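Domestic Interiors, Unit 2: Tables and the Space Around Them
Handout for the Savorum short course

Last time we did walls and windows. Now for my favourite part of any room – the table! People spend ages choosing a sofa and then put up with a table that is too wide for the door side of the room, and you feel it every single day.

Start with the floor. Boards that run diagonally make a room feel wider, and they also make furniture placed square to the wall look slightly turned. Try both ways before you settle.

Round tables are wonderful in mixed-use rooms. There are no corners to catch your hip, and a chair can go in at any angle. The Mengal sheet gives a small round top as 833 mm across, enough for two people and their plates. A dark, veined surface is lovely under a single pale or pink plate, so don't hide it under a cloth.

Now cables, which beginners always leave off the plan. Draw every lead and every power strip, with its real route across the floor.

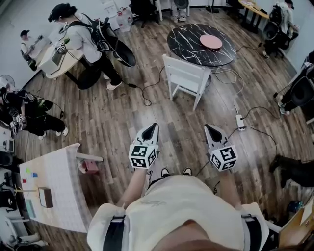
Mark walking routes in a second colour and look for the places where the two cross. Those crossings are where you move the table, or the socket, or both.

For the exercise, draw your own main room at any scale you like. Include chairs pulled out as well as pushed in – it changes everything! Add one work table and list what lives on it, down to the cups and little boxes.

Reading: Jesel notes, page 343. Allow 15 minutes.
Plans due 9th June, in the Jastasel folder.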